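3.2 Where the packing actually gets lost

I went into this part of the study thinking we'd be writing about cardboard. We ended up writing mostly about one awkward shape! The moulded parts from Nartey are long and hollow with a raised rim, and they don't sit happily next to square boxes in a bin. Boxes tuck into corners. These things lean, tip and take up room you were sure you had (I packed 8 bins myself one Friday and grumbled through every one).

So we looked at two ways of keeping the black parts between jobs – in the bin with the boxes, or set out in a row on the yellow table. Over 400 packed bins, the mixed ones had to be rearranged far more often, and it was nearly always the moulded part that got moved. Laying the parts out first cost us floor space, but I could see straight away which way round each one was, and I picked up the wrong end a lot less. We'd like to try the same thing with the softer Plorkeo parts, which squash a bit and may well forgive a careless packer. Figure 3 has both arrangements.

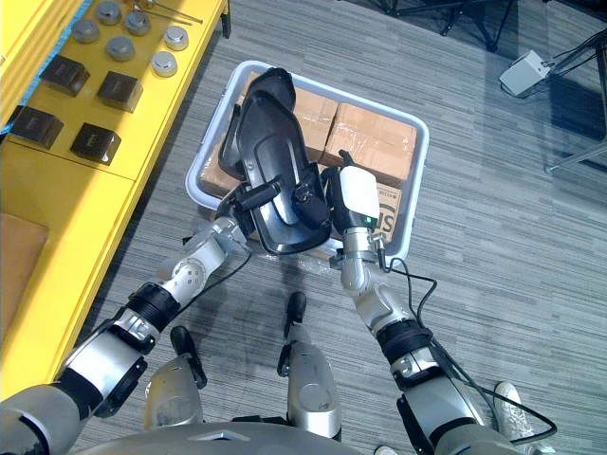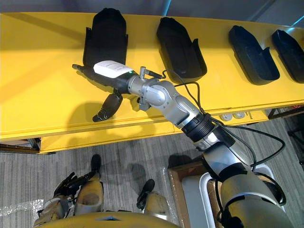
Figure 3. Two ways of keeping the moulded parts: a black part held over a bin of taped cardboard boxes (first picture) and four black holders in a row on the yellow table (second picture).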